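Subject: Re: [ugrad-research] Poster session format for May, and the abstract booklet
From: Loredana Tedesco
To: ugrad-research list

Hi all,

Elango's message landed while I was in the middle of grading, and I dropped the grading to answer it, so thank you for that, Elango! I've quoted the part I'm replying to.

> On the format: last May we had everybody in Irndale Hall at once, and by
> 2:30 you could not hear the student you were standing in front of. I would
> like to propose two sittings with a real break between them, and moving
> the talks upstairs so that they don't compete with the posters. I'd also
> like to know whether we are still printing the abstract booklet. It was
> 43 pages last time and I found a good many of them in the recycling bin by
> the door. Finally, can first-year students present work in progress? I
> have two who are asking.
>
> Elango Namboodiri

Yes to two sittings. Yes, yes, yes. I had a sophomore last year with a lovely poster on freshwater snails who had completely lost her voice by the time her own grandparents found her (they'd been circling the wrong row, the numbering went the wrong way after the pillar). We had 245 people sign in at the door and that room is comfortable with maybe half of them. Two sittings also means the students in the first one get to walk around and see the second one, which they've been asking for on the feedback cards as long as I've been reading the cards. Right now they stand beside their own poster all afternoon and go home without having seen a single thing their friends did.

What I'd suggest for times: first sitting 1:00 to 2:15, break until 2:45, second sitting 2:45 to 4:00. The break has to be long enough to take posters down and put the next ones up, and I think half an hour is right if we keep the same boards and just swap. Please don't let anyone talk us into 15 minutes. I've watched a team of three try to get one poster level.

On moving the talks upstairs, I'm a little less sure, but I could be won over. The Tokarz Room is nice and it's quiet, and it has the good projector. It also seats 43 if you bring in the folding chairs — funny that it's the same number as the booklet — and the chemistry talks alone filled that last year. Could we ask for the Tokarz Room and the seminar room across from it, and run two tracks? We have 17 talks promised so far. Ten minutes each with questions, split in two, and everyone is done before the second poster sitting. I'd happily chair one of the tracks. I love chairing. I have a bell.

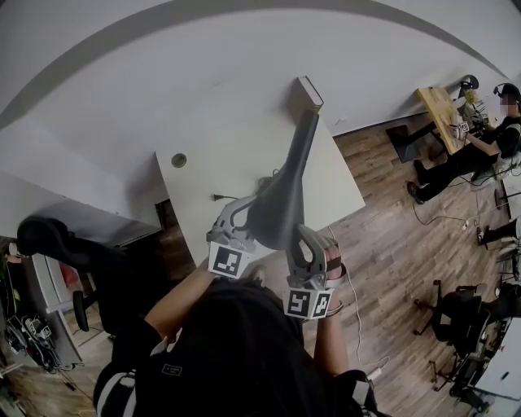

The booklet is where I'd like more voices, because I know people feel strongly. I'm for printing it, only shorter. Students do keep them! One of my advisees from a few years back told me hers is still on the shelf at her parents' house, and for a lot of them it's the first time they've seen their name in print over something they worked out for themselves. What nobody needs is the front matter. We had a welcome letter, a second welcome letter, a floor plan with the pillar missing, and six pages of instructions for judges that the judges had already received. Take all that out, hold abstracts to 150 words, and set them two columns to the page. The full-length abstracts can go on the Sterero site, where people can search them.

About Sterero, while I'm on it: submissions are open now. The form still asks for a "department code" and rejects anything typed in lower case, so please warn your students. If it eats an abstract, have them email me the text and I'll enter it by hand. I've done four already and it takes no time.

First-years with work in progress: please, please bring them. There's nothing in the guidelines against it that I can find, and I went through the guidelines twice. Last year's best conversation for me was with a first-year who had one graph, no conclusions, and a list of everything that had gone wrong with her water samples. I learned more from that list than from some very polished posters. I'd just ask that they put "in progress" under the title so the judges know what they're looking at. We could also leave them out of the judging if they prefer; I'd leave that to the student and the advisor.

A few loose ends:

- Poster printing. The library will print for us again, but they want files 10 days ahead this time. Last year's deadline was a week and they were up late.
- Judges. I have enough for the sciences and am short for history, languages and music. If you've ever thought "I couldn't judge a poster about that," you could, and you'd have fun.
- Easels. The Wikider ones with the loose back leg are still in the storage closet mixed in with the good ones. I'm going over at lunch tomorrow to tape a tag on the bad ones — company welcome.
- Cookies. Same order as last year, plus more of the ginger.

Elango, would you be willing to draft the two-sitting schedule so we have something on paper to argue about? A rough grid is fine. I'd put disciplines together within a sitting but mix them across the room, so that someone who comes for psychology has to walk past some geology on the way. And tell your two first-years I said hello and that I want to hear what they're up to.

Loredana

P.S. Does anyone have the box of pushpins? It was a clear box with a green lid and it was very full.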